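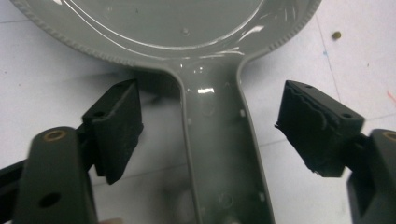
Gray and orange plastics: handle stiffness and cleaning

Notebook Entries Methods Stock list Search

31/03/2024

Purpose: decide which of the molded pieces in the Jekavby box are worth keeping as handling references for Yorath. The Leno pieces are covered in an earlier entry and are not repeated.

The gray part with the clear disc in its head has an open channel for a handle, with raised side walls and low round bosses on the floor of the channel. Open channels are light for their stiffness and tedious to clean. Powder from the March bench work packs against the bosses and a cloth does not reach it. A soft brush and dish soap worked. No solvent, as I don't know the resin and the disc may craze.

Deflection under a 20 g weight hung from the end of the stem, head clamped flat: too small to read on the dial. Repeated with 42 g, same result. Needs a heavier weight or a better dial. Hidayah Menon has the Drekow indicator until she finishes her set. 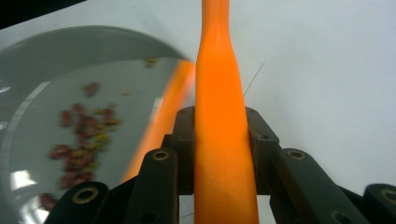
Stiffness in the orange material is harder to compare, there being no constant section to measure. I had planned on one width reading per handle. The long orange handle is broad and flat at one end, then tapers to a neck and widens again past it, so a single width means little. Three readings: broad end, mid-length, neck. Take the neck last and use light jaw pressure, the surface marks. Gray plate stays out as a rest for the orange pieces between readings.

Open: does the neck set the bending, or the long middle? Would guess the neck. Not tested.
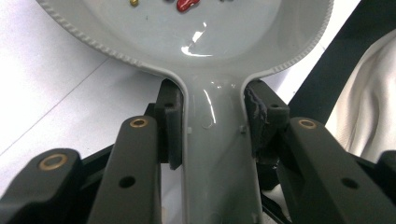
Rhea Espiritu

Added after reading the above. The light gray spoon should go on the keep list. The notched rim on the bowl gives a reliable visual edge, and the small nubs partway down the handle, one each side, make a usable datum for length. Measure from the nubs to the end of the handle and skip the bowl, where the curve makes any start point arguable. Empty the bowl before weighing; a bead is enough to shift the third decimal.

Remaining: 17 pieces to label, bin 3. Brush is back in the drawer under the sink.

2 comments Share Print
Contact the workshop | Back to top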